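Kukdale post counter to close in February, parcels move to Scanlon

Kukdale will lose its post counter at the end of February, with parcels and registered mail shifting to the Scanlon depot, 46 kilometres up the highway.

The notice went up on the door of the Plamura Street shop before opening this morning. Most people heard by phone before they'd read it.

Letters will still come to the street boxes. Anything bigger than a shoebox, anything needing a signature, goes to Scanlon. Pickup hours there are 9 am to 4.30 pm, closed for lunch, so anyone working a normal day is going to struggle.

Ryota Yokoyama has run the counter out of his hardware shop for nearly 6 years. He said the contract simply wasn't renewed and the letter telling him so was two paragraphs long.

"I make next to nothing on it. It's never been about the money," he said. "But people come in for a parcel and leave with a tin of paint. I'll notice when that stops."

The shop itself stays open. His hours will be shorter on winter afternoons, he thinks, but that isnt settled.

Zernum, the contractor that handles rural parcels for the district, said volumes at Kukdale were too low to keep a separate run. It would not give the numbers. A spokesperson said customers could ask for roadside delivery at no charge if they live within 9 kilometres of the highway and have a box that locks.

Plenty don't. The farms out past the creek are well beyond that, and the road in is gravel and often shut after rain. One grower told us she gets pump parts by post three or four times a season and can't wait days for them.

Small sellers are worried too – there are more of them in Kukdale than you'd guess, selling seed, knitting, secondhand books.

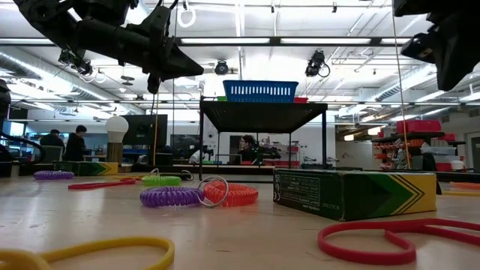
The drive to Scanlon takes 45 minutes each way in good weather. There's a bus, twice a day, but it gets in after the depot shuts for lunch and leaves before it opens again. Zernum said it was not aware of the timetable and would look at it.

A petition is on the counter at the shop and another at the bakery. The district council has put the closure on the agenda for its next meeting, 7 pm at the hall, and residents can speak if they give there names at the door.

Mail already being held at Kukdale can be picked up until the last day. After that it goes on the truck with everything else. Bring ID.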